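Home Forums Gallery Members Log in
Search this forum Search Advanced

Gripper build in the shed: shiny tins are doing my head in

duarte_f wrote:
Third weekend on this arm and I'm still arguing with myself over fingers. Black printed ones, wide and flat, wrist camera between them, and the job is picking up metal tins on the wooden bench. Matte plastic cups are fine. Anything silver and the depth goes to mush, and the moment the arm moves faster than a crawl I get streaks instead of edges. I've set the speed to 10 per cent and it's still not great. Grabbed this one mid-run.

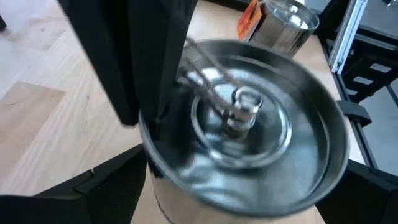 What should I fix first, the lighting or the camera?

The lighting, every time. More light lets you shorten the exposure, and a shorter exposure is what kills the streaks. A diffuser will calm the reflections down as well, and a bit of white baking paper over the lamp is plenty to test with.

The arm's a Nodis kit, by the way, with my own fingers on it. Left the rest of the kit stock.

toro_shed wrote:
I'd go the other way, mate. Lighting's a rabbit hole. Lock the exposure manually and stop the arm before each frame. Move, wait 100 milliseconds, grab, move again. Mine's been running like that since September and I haven't touched a lamp.

Clementina H wrote:
Stop and grab is OK if you've got all day! Dad (Arnaldo) and I tried it on our sorter and it was painfully slow, so we went back to proper lights. Also, Duarte, are those fingers bare plastic on the inside? Bare PLA on a curved metal wall is asking for slips. We glued on strips of old bike tube and it's a different machine.

duarte_f wrote:
Bare, yeah. I've got a dead tube hanging on a nail somewhere, will try it tonight. I was hoping to get away with squeezing harder.

vasilis_b wrote:
Please don't squeeze harder. Thin tins go oval and then the lid never fits again, ask me how I know. I also disagree with Clementina on tube, it leaves black marks. Silicone baking mat, cut up, colour of your choice.

Clementina H wrote:
Ours left marks for a week, then stopped. Wash the tube first!

Jin-sol wrote:
Has anyone tried picking by the rim? One finger inside, one outside. You only need the rim height, and that's the easiest edge to find on a round tin. Depends what's inside though. If there's anything sticking up in the middle you'll want to keep the finger shallow.

toro_shed wrote:
Rim pick gets my vote. Still say leave the lamps alone.

duarte_f wrote:
OK, tube first, then lamp, then rim pick. Will post in the Skernora build log if it goes well and in here if it doesn't.

Page 1 of 3
Contact us | Forum rules | © Skernora Makers | Back to top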